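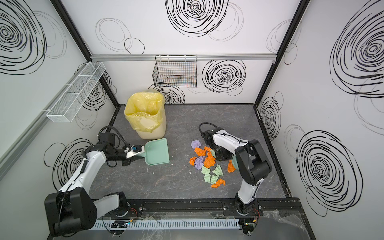
Fig. 1. Two-arm cell, paper clearing task. Left arm holds the dustpan, right arm works the pile.

Week 6 handout: When "done" does not mean done
Notes by Danai Politis. Read before lab.

We spent the last session on how the paper task is supposed to go. Today is about the run log Mulugeta Moges handed over on 07/05/2023, and why I no longer believe the success rate printed on its first page.

The claim
Of 267 logged attempts, the controller marked 116 as complete. The first version of the report treated those as 116 clean floors. Read the wording again. The controller says "complete" when the last motion in the sequence ends without a fault. It has no opinion about where the paper is.

Moges went back and checked the complete runs by eye. He found 97 in which the paper had made it into the bin. The other 19 ended with paper still on the floor or back on the floor, and the log has no separate code for either. So the failures we most want to study were filed as successes.

The fault
Look at the dustpan in Fig. 1. It rests flat, scoop edge toward the paper, and the left gripper has it by the handle. The planner assumes the pan stays at a fixed angle to the gripper for the whole run. A handle can turn in the grip. When it does, the front lip rises a little, and paper pushed toward it bunches up against the edge or slides under. The joint encoders read normal throughout, as they should. The joints are where they were told to be. The pan is the thing that moved, and we do not measure the pan.

The usual suggestion is to squeeze harder. I am not convinced. The Roltitz group raised grip force to 70 percent of maximum and reported that the slipping went away, but they changed the pan in the same week and did not repeat the old setup. Treat that as one result with two causes.

Things I would rule out first
Cable drag. The left arm's cable loops over the wrist. In some poses it could pull on the gripper. Cheap to test: repeat the same path with no pan and watch the wrist current.
Paper shape. Round balls roll and flattened pieces don't. One flat piece sits at the bottom edge of the cluster in Fig. 1. Was it counted as cleared in the runs where the balls went and it stayed? The log does not say.
Vision. Everyone blames the vision. Please bring evidence.

Safety
There is a worse version of this fault. If the pan jams against the floor, the left arm keeps pushing until it hits its force limit, and then it stops loaded. Cutting power at that point can let the arm drop or spring back. Do not reach in to free the pan. Back the arm off in slow mode, hands outside the cell, then stop it and lock out power. The Fornonik manual we use says "wait for stop," and a loaded arm standing still looks exactly like a stopped one.

For lab
1. Write a test for "done" that does not use arm position at all.
2. Propose one measurement that would catch a turned handle before the first push. State what it would miss.
3. Recompute the success rate from the figures above. Say which attempts you are dividing by and defend it.

Bring the Araya log viewer installed. The older version drops the last line of every file, and I will not accept that as a finding.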